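Como se faz uma cama
Última atualização: outubro

Fazer a cama é uma tarefa diária que as crianças podem aprender por etapas. O lençol de baixo tem elástico nos cantos e fica preso ao colchão. 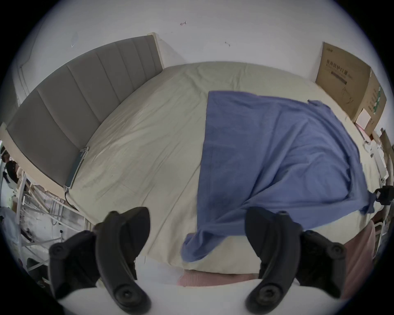

Antes de começar, retiram-se da cama telefones, cabos e brinquedos. Depois coloca-se um canto do lençol de cada vez, com a ajuda de um adulto — o colchão é pesado.

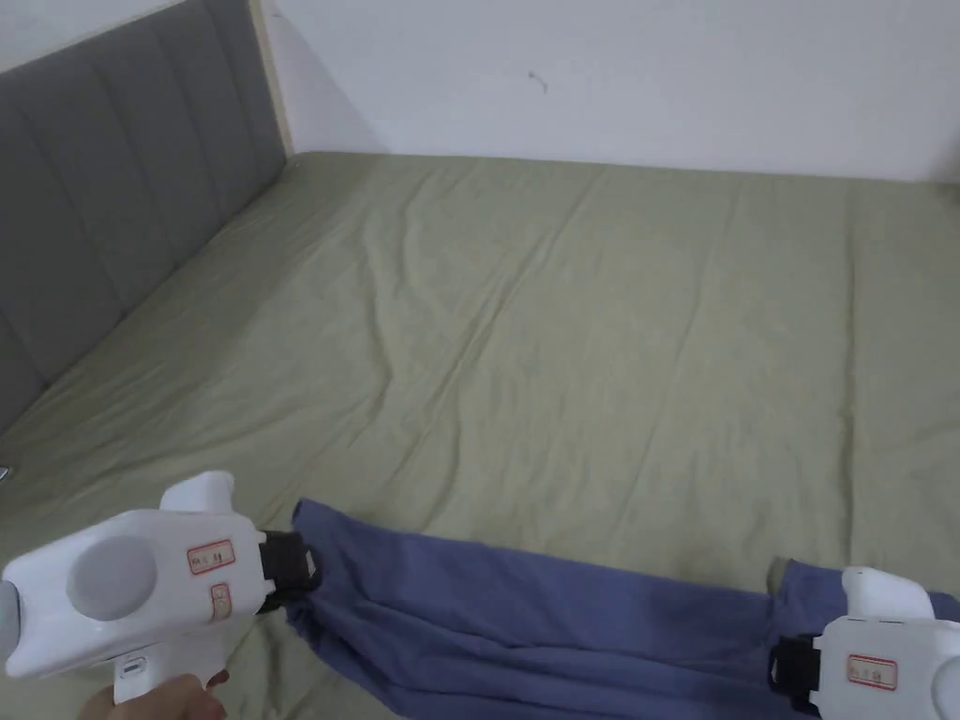 O passo seguinte é alisar. Passa-se a mão aberta do centro para as bordas, sem pressa. Num lençol verde já esticado, como este, ainda se veem pregas suaves, e isso é normal. A almofada coloca-se no fim, junto à cabeceira.

Clikero — Cadernos da Casa | Contacto: extensão 55 | Todos os direitos reservados | Voltar ao topo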